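Hospitals in small regional centres are still judged, by funders and by the people who use them, on which operations they perform. I think that is the wrong measure for rare and difficult surgery, and the current dispute over complex abdominal procedures at Lestbridge is a good illustration of why.

The facts are not contested. Lestbridge has two general surgeons with the training to remove a large retroperitoneal mass. Astemstead, four hours away by road, has a full sarcoma service with vascular and urological cover on the same floor. The draft regional plan would send all such cases to Astemstead. The local response has been that a competent surgeon with a willing patient should be allowed to proceed.

Competence in the operating theatre is only one term in the equation. The outcome of a long resection depends heavily on what happens in the following days: whether a bleed is recognised early, whether an interventional radiologist can be reached at night, whether the ward staff have seen a post-operative leak before. This is the failure-to-rescue argument, and it has been made in the surgical literature for decades. Complications occur in large centres too. The difference lies in how often the patient survives them.

A second consideration is diagnosis. A large mass behind the peritoneum may be a liposarcoma, a lymphoma or something benign, and the first operation largely determines what the later ones can achieve. A lymphoma is not ordinarily treated by resection at all. Imaging should be read by a radiologist who sees these tumours regularly, and the biopsy route should be planned by the team that will operate. Under the present arrangement at Lestbridge, biopsy is sometimes booked before the referral is written.

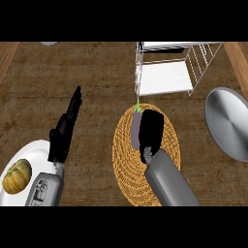

Simulated tabletop, two arms with black hands.

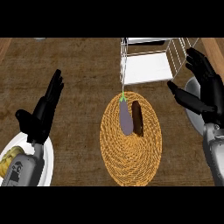

*Page last changed: Mar 16, 2026*

The case against centralization deserves a proper hearing. Panagiotis Angelovski, a retired anaesthetist who practised at Bunddale, has argued in writing that travel is itself a clinical risk. He is right that a frail patient may decline a referral that involves leaving home, and that a declined referral appears nowhere in the receiving hospital's results. Any comparison that counts only the patients who arrive will flatter the larger centre.

That is a defect in the measurement, and it can be corrected. The denominator should be every patient diagnosed in the catchment, treated or otherwise. The plan as drafted does not require this. It should.

It also says too little about the return journey. Patients are discharged from Astemstead with a summary that can take 14 days to reach the family physician. Drain care, anticoagulation and wound review fall in exactly that interval. The Todorova clinic has dealt with this by having its own nurse telephone the surgical ward on the morning of discharge and take a verbal handover – a cheap measure, and one that could be adopted across the region without new software.

My position is therefore conditional. Send the operation to Astemstead. Keep pre-operative assessment, follow-up imaging and long-term surveillance at Lestbridge, and fund them as named services with their own budget lines. Pay for travel and accommodation in advance; reimbursement after the fact excludes the people who cannot carry the cost.

Surgeons at Lestbridge should hold operating privileges at Astemstead and attend when their own patients are on the list. Two surgeons cannot sustain a sarcoma program, but they can maintain their skills within one, and their patients would see a familiar face on the ward round.

The draft is open for comment until October. The sections on surveillance and travel funding are the ones that need rewriting.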